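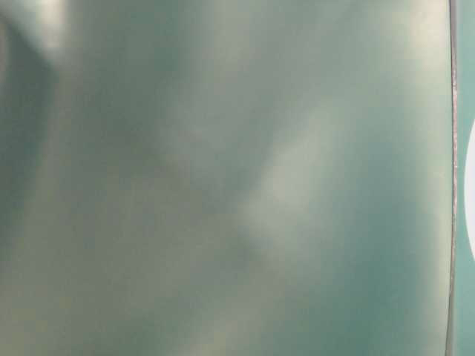

Ivum Arm Cover Kit, Revision 5
Sold by Dulbridge

The maker says the Ivum cover "removes the risk" of glare faults. We sell it, and we would put it more carefully.

In February a Tulevano palletizing cell stopped because its vision sensor read a reflection on a glossy guard as an open path. The arm touched the guard at low speed. No one was hurt, but the log showed no fault at all — the software thought everything was fine.

The kit gives you a matte sleeve and a bracket for a second sensor. The sleeve cuts shine. It will not fix a bad safety setup, and it does not replace a fence or a light curtain.

Rated life: 1,000 hours, by the maker's own test. We have seen no outside figures.
Weight: 506 g
Warranty: 365 days, sleeve not included
Fits: Tulevano cells with the Verstraete mount

Lock out power before fitting. Rerun your stop test afterward, with the guards under normal shop lighting — a test in the dark proves very little.

Page updated Mar 28, 2022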